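Moving the club results off the old spreadsheet

The spreadsheet had grown to 3,918 rows by February. It held every result our orienteering club had recorded, one row per runner per event, and it had been edited by at least five people with different ideas about what a date looks like. I have spent most of my spare evenings this winter moving it into a proper database. These are my notes, mainly so that I can find them again.

The first problem was names. Each row had a single name column, typed by hand after each event. Áine Conneely appeared with and without the accent, with her surname first, and once as "Aine C (short course)". I started by matching on exact text, which split her into four people. I then stripped accents and punctuation, lowercased everything and compared the words in sorted order. That fixed most cases. The remainder I checked by hand against the old membership lists, and where I couldn't settle it I left the rows unmerged and put a note against them. A wrong merge is far harder to spot later than a missed one.

Accents are only stripped for the comparison. The stored name is whatever the member wrote on their form.

The second problem was times. Older rows gave them as minutes and seconds, but the spreadsheet program had decided that some of these were hours and minutes. A run of 48:20 had become 48 hours and 20 minutes, displayed as 00:20 in certain cells and correctly in others, depending on the cell format. The underlying number was intact, so it could be recovered by dividing by 60. The difficulty was knowing which rows to divide. I used a simple rule: any stored value over 10 hours was divided, and anything under that was left alone. Our longest course has never taken anyone more than four hours, and nobody has won so much as a sprint in under 12 minutes, so there is plenty of room between the two groups.

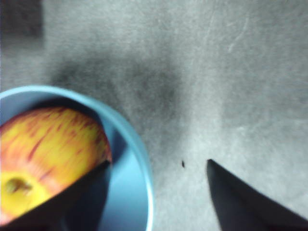 Skidemen Orienteering Club – Results and Mapping Team

Retirements needed their own treatment. Depending on the year, a runner who didn't finish was given a blank, a zero, a dash, "dnf", "ret" or a time of 9:99. The new table has a separate status column with a short fixed list of values, and the time is empty unless the status is "finished". Lev Sydorenko asked whether mispunches should be kept apart from retirements. They should, and they now are, but only from the point when we went over to electronic timing. Before that the records don't distinguish them.

Courses were the third problem, and I have not fully solved it. We have used the forest at Pullik for as long as the club has kept results, and the map has been redrawn 2 times. A "long" course on the first map can't sensibly be compared with a "long" course on the current one, as the eastern block was felled and the car park moved. I have given each map version its own record and tied courses to the version rather than the venue. Wunden is simpler, with one map throughout. I have put off the street events until I can get the planner's notes from Reet Adomaitis.

For anyone doing the same job, the order I would follow next time is this. Take a copy of the original and make it read-only. Load everything as plain text, with no conversion at all. Write each correction as a script that can be run again from the beginning, and keep hand corrections in a separate file listing the row number, the old value and the new one. I began by fixing cells directly and had to throw away almost 2 weeks of work when I found the time format error, as I could no longer tell which cells I had touched.

Row numbers must be added before anything is sorted. I got that wrong as well.

The course records page now draws from the new tables. Three records have changed hands as a result, all of them through the hours and minutes fault. Khairul Harahap gains the Wunden short course. The people affected have been emailed.

Still to do: the street events, the relay results (which have three names in one cell), and the junior age classes, which were renamed partway through a season. If you spot an error, send me the event and the course along with your name as it was on the start list.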